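Roboter lernen von Menschen - und welche Regeln dabei gelten

Kinderseiten der Lehrwerkstatt Gristau, Heft 14

Ein Roboter weiß von sich aus nicht, wie man eine Dose öffnet oder ein Päckchen Taschentücher herausnimmt. Menschen müssen ihm diese Bewegungen vormachen. Dafür benutzen sie häufig einen Handgreifer. Das ist ein Werkzeug mit zwei Fingern, das ein Mensch festhält und das ähnlich zupackt wie die Hand eines Roboters. Eine Kamera nimmt auf, was der Greifer tut. Aus vielen solchen Aufnahmen lernt später ein Computerprogramm.

Wo Menschen und Maschinen zusammen in einem Raum arbeiten, gelten Regeln. Einige davon stehen in Normen. Eine Norm ist ein Text, in dem Fachleute gemeinsam festgehalten haben, wie etwas gebaut, geprüft oder benutzt werden soll. Andere Regeln gibt sich jede Werkstatt selbst. In Gristau heißen sie Hausregeln.

Regel 1: Die Finger des Greifers sind nur für Gegenstände da

Zwischen den schwarzen Fingerpolstern eines Greifers ist ein Spalt. In diesen Spalt gehören keine Finger, keine Haare und keine Bänder von Jacken. Fachleute sprechen von einer Quetschstelle. Auch ein weiches Polster kann kneifen. 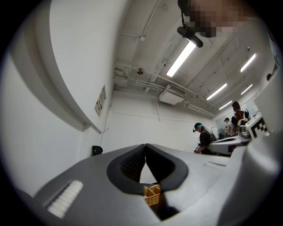 Minja fragt, ob die Regel auch dann gilt, wenn der Greifer ausgeschaltet ist und nur auf dem Tisch liegt. Sie gilt auch dann. Einem Greifer sieht man von außen nicht immer an, ob er eingeschaltet ist. Wer sich angewöhnt, die Finger stets fernzuhalten, muss darüber nicht nachdenken.

Regel 2: Gesichter werden geschützt

Auf Aufnahmen aus einer Werkstatt sind oft auch Menschen zu sehen, die im Hintergrund arbeiten. Jeder Mensch darf mitbestimmen, was mit seinem Bild geschieht. Dies nennt man das Recht am eigenen Bild. Deshalb werden die Beteiligten vorher gefragt, und Gesichter werden unkenntlich gemacht, zum Beispiel durch grobe Farbkästchen. Man sagt dazu: Das Gesicht ist verpixelt.

Regel 3: Die Markierungen bleiben frei

An manchen Greifern sind Quadrate mit schwarz-weißem Muster angebracht. Eine Kamera kann an dem Muster ablesen, wo sich der Greifer befindet und wie er gedreht ist. Die Muster dürfen nicht beklebt, bemalt oder mit der Hand verdeckt werden. Verschmutzte Markierungen werden gereinigt oder ausgetauscht.

Regel 4: Der Arbeitsplatz wird vorbereitet

Vor Beginn wird festgelegt, welcher Gegenstand bewegt werden soll. Er steht so, dass beide Greifer ihn gut erreichen. Kabel auf dem Boden sind Stolperstellen. Wer durch den Raum geht, achtet auf sie und steigt nicht mit einem Greifer in der Hand darüber. Wer gerade nicht an der Reihe ist, hält Abstand zum Tisch.

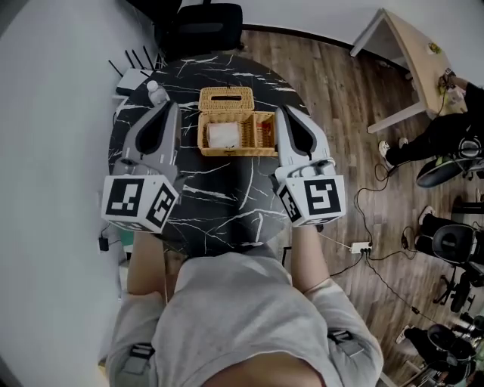

Arbeit mit zwei Handgreifern am runden Tisch. Dazwischen steht eine geflochtene Taschentuchbox mit geöffnetem Deckel.

Regel 5: Es wird ehrlich aufgeschrieben

Zu jeder Aufnahme gehört ein Eintrag im Protokoll. Darin steht, welche Aufgabe gestellt war und ob sie gelungen ist. Für die Übungsreihe Mullent sind 400 Durchgänge vorgesehen, 174 davon waren im Oktober eingetragen. Auch misslungene Versuche werden notiert - aus ihnen lässt sich erkennen, welche Bewegung schwierig ist.

Wörter zum Merken

Norm: ein gemeinsam vereinbarter Text darüber, wie etwas gemacht werden soll
Quetschstelle: ein Ort, an dem man sich einklemmen kann
Protokoll: eine schriftliche Aufzeichnung über den Ablauf einer Arbeit

Text: Nadja Haslinger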